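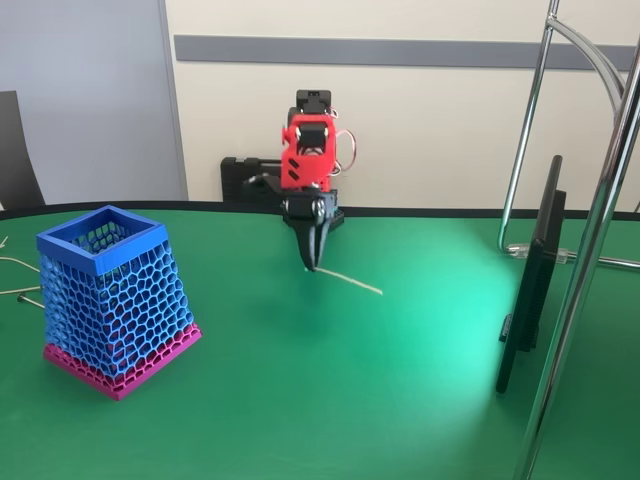
Grasthorpe is what we call the arm, after the village where the first one was put together, and for most of March it had a fault that I was told was impossible. It would be sitting still, doing nothing, and one joint would give a kick. The job is a dull one: hold a thin wooden stick in the black gripper, carry it across the green table, let go of it over the blue and pink lattice bin. I picked sticks because they weigh next to nothing and they're cheap. I also picked them, I now see, because a stick has a point on the end, and when a joint kicks the point goes wherever the joint sends it. On the worst evening that was past my left ear.

I wasn't hurt. I say so early because my mother reads this.

The software is Prukamum, which a lot of people on the forums swear by. It has a safety page, and the safety page says that if the arm loses contact with the computer it will "hold position". Fine words. I'd like to know what it thinks holding is. When the link dropped, mine held the last number it had been sent, and if that number was half a number, it held that with just as much conviction.

I went through the usual advice first, so you needn't send it to me. New power supply, no change. Shorter cable, no change. Somebody told me to print the red housing again with thicker walls, as if plastic had opinions about serial data. I did it anyway and lost 7 hours of printing to it, and the arm kicked on the second run.

What got me somewhere was keeping a log, which I'd put off for weeks out of laziness. I ran the same move 187 times over a few evenings and wrote down every twitch. There were 42. That's a terrible rate for something I had been describing to friends as "mostly fine". Nearly all of them came in the first 20 seconds after a reconnect, and none came while the stick was on its way to the bin.

I sent the lot to Quyên Bachelor's-level spreadsheet and all, and I mean Quyên Bạch, who wrote the Ko driver and has more patience than I do. She wrote back two lines. The driver was reading the joint before the joint had finished waking up, and it trusted whatever came back. Her patch makes it ask three times and refuse to move unless the answers agree.

Is it fixed? I've had no kicks since I put the patch in. I had four quiet days in March as well, and I wrote a very smug post about them, so I'm not going to do that again. One person's arm on one table doesn't prove much, and the safety page still says what it said.

Meanwhile I've wired a proper switch into the power line, a big one I can hit without looking. The Culach people sell a software stop that lives in a window on your screen. I've tried it. The window was behind another window.

I wear glasses at the bench now too. If you run Prukamum with the old Ko driver, check your version before you put anything sharp in the gripper, and keep your face out of reach while it reconnects.

Next I want to pull the link on purpose, over and over, with a bit of foam in place of the stick.

Last updated 2021-04-25

3 comments Share

Search this blog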